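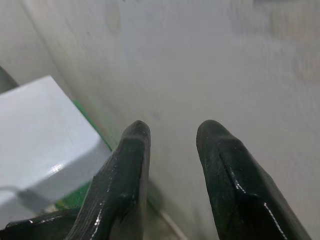 Llevaba desde abril queriendo ir a las puertas abiertas de Golard, la fábrica de papel que está a la salida del pueblo, y por fin me apunté con Maritza Flores, que hace encuadernación conmigo. Éramos 13 en el grupo de la mañana, casi todos gente de talleres pequeños, y una pareja que venía por el bocadillo (muy rico, por cierto, de tortilla con pimientos).

Nos recibió Nele Van Dijk, la jefa de producción, con una voz que se oía por encima de cualquier máquina. Empezamos por la zona de la pasta, donde huele a cartón mojado y a algo dulce que no supe identificar. Yo creía que trabajaban sobre todo con madera, pero la línea que más les ilusiona ahora es la de algodón, hecha con recortes que les manda un taller de camisas llamado Stojanović. ¡Metí la mano en un cubo de pasta y parecía requesón!

Después pasamos al secado, un calor tremendo, y de ahí a la sala de calidad, que fue lo que más me gustó. Nos repartieron tiras de papel para doblarlas a favor y en contra de la fibra, cosa que en el taller hacemos a diario y que aun así me salió mal delante de todos. Maritza se rió de mí hasta el café.
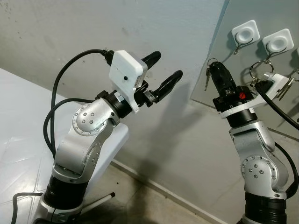 En la pausa pregunté por el Zilta, el papel crema que usábamos para las guardas y que desapareció del catálogo el año pasado. Nele me dijo que vuelve, con un gramaje algo más alto y en pliegos grandes, aunque no quiso soltar precio. Me apunté a la lista de muestras por si acaso.

La última parada fue el archivo, una habitación fresquita con 27 cajones de marcas de agua antiguas. Panya Phromma, el archivero, nos dejó mirar 2 a contraluz: un ciervo con la cornamenta torcida y una especie de jarra. Me habría quedado allí toda la tarde - de verdad, me tuvieron que llamar para salir.

Si os animáis, la visita es gratis pero hay que reservar por teléfono, y llevad zapato cerrado porque con sandalias no se entra. El autobús 21 para en la misma puerta. Nosotras volvimos andando, cargadas con una bolsa de retales cada una, y ya he gastado la mitad de la mía en cuadernitos.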